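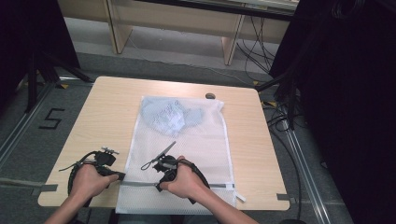
网眼洗衣袋，里面装着一件浅蓝色衣物，拉链在袋子开口那一头。

洗衣袋图集：值不值得多拉这一道拉链

栏目：家里的东西
文字：Kiều Hà
校对：Emlyn Trevor

上次写晾衣架，留言区有人让我写洗衣袋，理由是“人人都在用，没人说得清有什么用”。我家里的洗衣袋本来就多，抽屉一拉开先弹出来的总是它们，于是答应了。先把态度摆在前面：我对洗衣袋一直半信半疑，写完这一页还是半信半疑，只是信的那一半和原来不太一样了。

这一页按老规矩来，图配短句，后面是我记的零碎。没有打分，也没有购买链接。想看“必买清单”的朋友可以去别处，多的是。

关于大小

浅蓝色那件在袋子里缩成皱巴巴的一团，待在封死的那一端，剩下一大片网都是空的。我平时装袋大致也是这个样子：衣服塞进去，手一松，它自己就团在最里面了。

包装上通常写着“请勿装满，留出三分之一空间”。留三分之一，怎么留？衣服又不会自己量。我试过拿一件衬衫配一个大袋，袋子太空，衬衫在里面滚来滚去，最后拧成一根麻花，袖子还打了结。换小袋，衬衫倒是老实了，可领子里的洗衣液没冲干净，晾干以后摸着发硬。商家说这叫“尺寸不匹配”，让我再买一个中号。我买了。中号的结果介于两者之间，这话等于没说，但事实如此。

Jhair Puma 的办法比较粗暴：袋子太大就在中间系一根发圈，把空的那半截扎掉。我一开始觉得难看，用过几次以后不说话了。发圈会不会把网面勒坏，目前看不出来，过一阵再说。

关于网眼

细网和粗网的争论，在留言区能吵出 1,091 条，我是一条一条翻过的，翻到后面已经开始吵柔顺剂了。支持细网的人说它防勾丝、挡毛屑；支持粗网的人说水过不去，洗了等于没洗。

我的看法是两边都说得太满。细网确实不容易让纽扣和小钩子钻出来，这一点我服气。但“挡毛屑”这三个字要看往哪个方向挡。袋子外面的毛屑进不去，袋子里面的毛屑也出不来。一件自己就掉毛的毛衣，套上细网袋洗一遍，掉下来的毛原封不动贴在它自己身上，还得拿滚筒粘一遍。这时候宣传页上那句“双向呵护”读起来就有点好笑了。

细网另一个麻烦是看不清。白色的网，里面放浅色衣物，颜色能透出来，是哪件就不好说了。我家有两件蓝衬衫，一件能进烘干机，一件绝对不能。隔着网我认错过，那件现在归我外甥女穿。

关于拉链

整个洗衣袋上最贵的零件应该是拉链，最先坏的也是拉链。袋子本身能用很久，网面洗得发灰也不破，拉链却常常在某一天突然咬不住了，剩下一张好好的网，扔了可惜，留着没用。

我手上用过的几种，按买的先后说：

Unda 的大号，拉头小，手湿的时候捏不住。说明书建议“干手操作”。洗完衣服从滚筒里往外掏袋子，手怎么会是干的？

Flident 的双层款，拉头末端有一小截松紧带，说是洗的时候把拉头套进去，免得甩开。想法是好的。松紧带用到第二个月就松了，拉头照样在滚筒里咔哒咔哒敲玻璃，夜里听着特别清楚。

Nesum 的标称“拉合 1,000 次不变形”。我很想知道是谁拉的，怎么拉的，旁边有没有一台正在脱水的洗衣机。桌面上平平整整地拉一千次，和湿透的袋子里鼓着一团衣服硬拉过去，怎么能算一回事？我写信去问过，回信感谢我对品牌的关注，附了一张优惠券。

拉链的颜色我以前不在意，后来发现灰的比白的好。白网配白拉链，开口在哪一边要摸一圈才知道，灰拉链一眼就能看见。这条没有任何技术含量，也没见哪家拿它当卖点，我倒觉得比“纳米”两个字管用。

关于在哪里装袋

我劝大家找张桌子。蹲在洗衣机前面装袋，袋口总是塌下来，一只手撑着，一只手塞，第三只手拉拉链，人没有第三只手。床上也不行，床面软，袋子跟着陷下去，拉到一半布就卷进齿里。

桌子不用大，一个袋子能摊开就够，袋子下沿垂出桌边一点也没关系。把袋子放平，拉链那头冲着自己，衣服从开口送进去，推到最里面，再把网抻一抻，让拉链成一条直线，然后拉。拉链不直就别硬来，大部分坏拉链都死在这一步。

桌面颜色浅一点好。深色桌子上放白网袋当然显眼，可是漏出来的白线头、浅色小扣子也更容易被忽略在阴影里……这一句 Emlyn 校对的时候打了个问号，说逻辑不通，深色桌面明明更容易看见白线头。他说得对，我留着不改，算是承认我只是喜欢浅色木桌。

Shanti Rathore 不同意找桌子这一整段。她的原话是：“你有时间在桌上铺平一个洗衣袋，就有时间把那件衣服手洗了。”我回她，手洗还要拧。她回我，你那件又不用拧。我们停在这里。

关于到底有没有用

这一段写得最没底气。网上讲洗衣袋的文章多半写“延长衣物寿命”，延长多少，跟什么比，没有一篇肯说。我自己做过一次很不严谨的对比：两条一样的打底裤，一条每次进袋，一条裸洗，别的都不变。洗了一个冬天，到 12 月拿出来并排放，进袋那条膝盖处起球少一些，腰头差不多。少的这一点是不是袋子的功劳，我不敢说。说不定是裸洗那条我穿着爬了两次山，另一条没有。

内衣我是服的。肩带不缠别的衣服，钩子不勾毛巾，单凭这两样，洗衣袋就可以留在抽屉里。袜子也可以，前提是你记得事后把它们掏出来。我在一个小号袋子里找到过去年的袜子，干的，叠着，像是打算过冬。

T 恤、牛仔裤、床单，我建议不要折腾。尤其床单，塞进大袋以后吸了水沉成一坨，机器甩干的时候整台在地上挪。Eifion Gronow 家的机器就是这么把墙角的踢脚线磕掉一块漆的，他后来到 Hughes 自助洗衣店去洗床单，不套袋，据说干干净净回来了。

毛衣看情况。起球严重的套粗网，翻面洗，别跟毛巾放一起。羊毛的我不套也不机洗，这个问题我没资格发言，送洗。

关于重量

有位读者来信，问袋子加衣服总共多重比较合适，要一个准数。我没有准数。我只能说我把平时那一袋放到厨房秤上称过一次，干的，338 克，一件衬衫加一个袋子。洗完再称是多少我没记，秤那时候正拿来称面粉。

如果一定要一个办法，就提起来晃一下。衣服在里面能动，但不会咚的一下撞到底，就可以了。我知道这种说法和“留出三分之一”一样不靠谱，但至少不用数学。

留言摘录

Jhair Puma：发圈问题补充一下，别用带金属接头的那种，会生锈，锈印子洗不掉。你猜我怎么知道的。

Shanti Rathore：我还是那句话。另外袋子本身多久洗一次？你没写。

作者回复：袋子每次都跟着衣服一起洗，还要怎么洗？

Shanti Rathore：那你去看看拉链齿缝里的东西。

作者回复：看了。谢谢，今天午饭不吃了。旧牙刷加肥皂，刷完冲掉，拉链朝上挂着晾。正文我就不改了，想看的人会翻到这里。

Eifion Gronow：踢脚线那一块漆是搬家的时候就有的，请更正。

作者回复：已记录，保留怀疑。

Emlyn Trevor：中号到底要不要买？看完全文没找到结论。

作者回复：家里已经有大号和小号的，先用发圈。一个都没有的，买中号，挑拉链颜色深一点的，别为“双层”多付钱。

下一页写衣夹，木头的和塑料的放一起比，星期六开始收大家的意见。已经坏掉的衣夹也请说一说是从哪里断的，弹簧那里还是夹口那里，这个我很想知道。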